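À propos de nous

Temps de lecture : 4 minutes

Hukine est une petite maison de logiciel qui s'occupe d'une chose assez précise : ce qui se passe entre le moment où une pince robotisée voit un objet et celui où elle referme ses mâchoires dessus. Cela tient en une seconde ou deux quand tout va bien, et pourtant nous y travaillons tous les jours depuis des années, avec un plaisir que nos proches trouvent parfois un peu difficile à suivre !

L'entreprise a été déposée au registre le 7 janvier 2019, mais le premier morceau de code est plus ancien. C'était un outil de tri, écrit le soir, pour s'y retrouver dans des enregistrements de préhension qui s'empilaient sur un disque dur sans nom ni classement. L'outil s'appelait Pidside, il plantait dès qu'un fichier contenait un accent, et c'est de lui que tout le reste est sorti. Il porte toujours le même nom, il ne plante plus sur les accents, et une partie de nos clients ne nous connaît encore que par lui.

Ce que nous fabriquons

Pidside est notre outillage de données. Il prend les séquences filmées depuis la pince, les découpe en gestes, aligne la vidéo avec l'ouverture des doigts et la position du poignet, et signale ce qui cloche : une horloge qui dérive, un geste interrompu, une étiquette qui dit « tasse » quand tout le monde voit un bol. Nous avons longtemps hésité sur la façon de présenter ces alertes (les premières versions en affichaient tellement que l'on finissait par tout fermer), et la version sortie au mois de mai dernier n'en montre plus qu'une à la fois, avec le passage concerné déjà ouvert à côté.

Mensah est notre module de perception. Son travail consiste à proposer, pour un objet donné, les endroits où l'on peut raisonnablement poser deux doigts. Il s'intéresse moins au nom des choses qu'à leur forme : un goulot, une anse, un bord, un flanc arrondi. Une bouteille debout et une bouteille couchée portent le même nom dans n'importe quel catalogue, mais elles ne se prennent pas du tout de la même manière, et Mensah a été pensé dès le départ autour de cette différence. Il tient compte aussi des voisins, car la meilleure prise du monde ne sert pas à grand-chose si le doigt doit traverser une thermos pour y arriver.

Larnel, enfin, s'occupe de la planification et du contrôle. Il reçoit les propositions de Mensah, choisit une approche, calcule la trajectoire et la corrige en chemin. Nous y avons mis beaucoup de soin dans un domaine peu spectaculaire, celui du renoncement : savoir s'arrêter, reculer de quelques centimètres et recommencer autrement. Chaque version de Larnel passe par une batterie de 263 situations de référence avant de quitter nos bureaux, et chacune doit être rejouée 50 fois. C'est long, la salle chauffe, et nous profitons de l'attente pour répondre au courrier.

Notre façon de travailler

Nous avons commencé, comme beaucoup, sur des plateaux bien dégagés, avec un fond uni et un éclairage réglé une fois pour toutes. Les chiffres y étaient superbes. Puis un client nous a demandé ce que donnait le même logiciel dans un vrai logement, et la réponse nous a tenus occupés tout l'hiver. Les couvertures à motifs, les câbles, les reflets sur une table claire, les portes de placard décorées : tout cela entre dans le champ et réclame l'attention de la perception, qui doit apprendre à laisser passer.

Depuis, nous tenons à ce que nos données viennent de pièces habitées, rangées comme elles le sont. Nous demandons simplement que les objets à saisir soient à portée, et pour le reste nous prenons la maison telle qu'elle est.
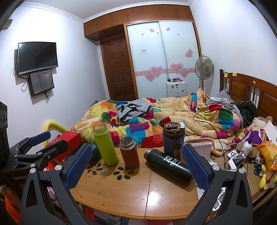 L'équipe Hukine

Quatre récipients à boisson sur une table pliante en bois, entre les deux patins bleus de la pince, et derrière, une chambre avec sa couverture de toutes les couleurs : voilà le genre de vue sur lequel nous passons nos journées. Pour Mensah, la bouteille noire couchée est un cas très différent de la verte, restée debout avec son goulot ouvert, et le gobelet bleu foncé, avec la poignée de son couvercle, offre encore une autre possibilité. Nous aimons beaucoup ce type de table, où l'ordre dans lequel on prend les choses compte autant que la prise elle-même, et où Larnel doit réfléchir un peu avant d'avancer.

Avec qui nous travaillons

Nos clients sont des intégrateurs, des laboratoires universitaires et quelques fabricants de pinces qui préfèrent nous confier la partie logicielle. Certains prennent les trois outils ensemble, d'autres seulement Pidside, et cela nous convient très bien : chaque module s'installe séparément et lit des formats ouverts, documentés en français et en anglais. Si vos données sont dans un format maison un peu biscornu, envoyez-nous un extrait, nous en avons vu d'autres et nous écrivons volontiers le convertisseur.

Nous accueillons aussi deux stagiaires par an, l'un plutôt côté perception, l'autre plutôt côté contrôle, même si l'expérience montre qu'ils échangent souvent leurs places en cours de route. Aucune expérience de la robotique n'est exigée. Il faut aimer lire des journaux d'exécution, poser des questions quand quelque chose paraît bizarre et accepter de regarder le même geste raté un bon nombre de fois avant de comprendre d'où vient l'erreur.

Pour une démonstration, une question technique ou une candidature, le plus simple est de nous écrire en racontant votre projet avec vos mots, sans cahier des charges si vous n'en avez pas encore. Nous répondons à tous les messages, parfois un peu longuement, et nous joignons volontiers une séquence ou deux à regarder dans Pidside.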